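Lightfoot puts 2 new vegan desserts on sale

Sovorley cafe chain Lightfoot has added a raw lemon cream and a cashew mousse to its menu. It says it sold 2,000 cups in February trials, a number we only have from Lightfoot.
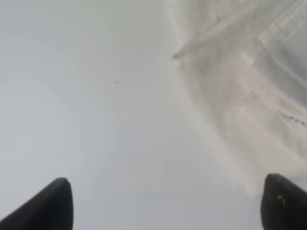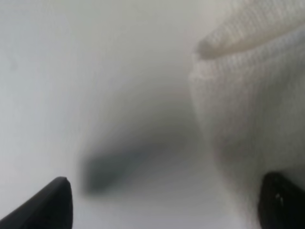
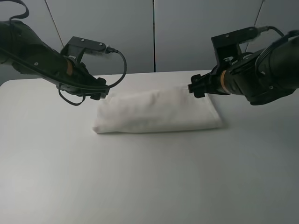
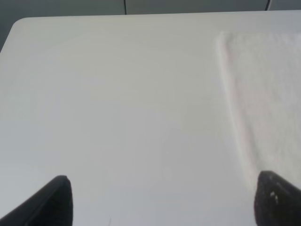
Page last changed: 2025-10-18

The mousse is billed as a light treat - at 577 calories a cup, that seems a stretch. The Pistari branch gets both desserts first. Jarno has to wait, and no prices have been given.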